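3.2 顶棚明管与墙面交接处的现状

本节讨论改造后小型工作间的顶棚与墙面。调查对象是Drestano片区内由住宅底层改作他用的房间，共127间，入户记录由Lejla Leka与Uldis Ķēniņš完成，平面整理由Edin Milošević负责。前一节已说明，这批房间原有的水电多埋于墙内，改造时很少重新开槽，新增管线大多直接固定在顶面，沿墙角引下。

明管做法在造价上的好处较为明显，检修时也不必破坏饰面。问题集中在三处：其一，管线转弯的位置往往由施工人员现场决定，与灯具、柜体的关系没有事先核对；其二，管与顶面之间留有窄缝，积灰后不易擦拭；其三，墙角立管占去了靠墙摆放高柜的余地，使用者只好把柜子外移，柜后形成难以利用的空隙。

颜色处理方面，多数住户选择将管线与墙、顶统一为白色。图4所示房间即属此类：白色顶棚下有两根平行的白色管线，走向带有弧度，墙角处另有一根白色立管，中间的墙面没有装饰。访谈中，使用者对这种处理的评价并不一致。Birdie Escobedo认为管线同色以后“抬头时不太会注意到”，适合需要长时间坐着干活的房间；也有受访者提出，白色管件时间长了深浅不一，反而比灰色管更显旧。

人工照明的影响同样需要考虑。白色墙顶有利于光线扩散，但工作台上若有透明板材或光面器具，顶灯容易在其表面形成条状反光。我们在记录中把这一现象单独列项，没有并入照度评价，原因是两者的改进方法不同：照度不足可以增加灯具，反光则要调整灯位或台面朝向。

关于固定件，调查只登记其位置和外观，不判断承载能力。Pestow一处的房东曾要求租户退租时拆除全部支架并补平孔洞，Mimoza Vukadinović据此建议，今后的改造说明应写明支架归属和恢复责任。该建议在第5节再作讨论。

图4　顶棚明管与白色墙面，自下向上拍摄 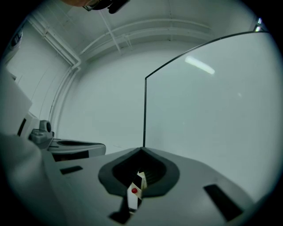
除管线外，墙面上部的空置也值得注意。受访者普遍把搁板装在伸手可及的高度，再往上便不再使用。层高较低的房间里，这部分墙面面积有限，影响不大；层高较高时，则可考虑增设浅搁板，存放不常取用的物品，但应避开立管和检修位置。下一节将结合柜体尺寸，对这一部分的可用深度进行测算。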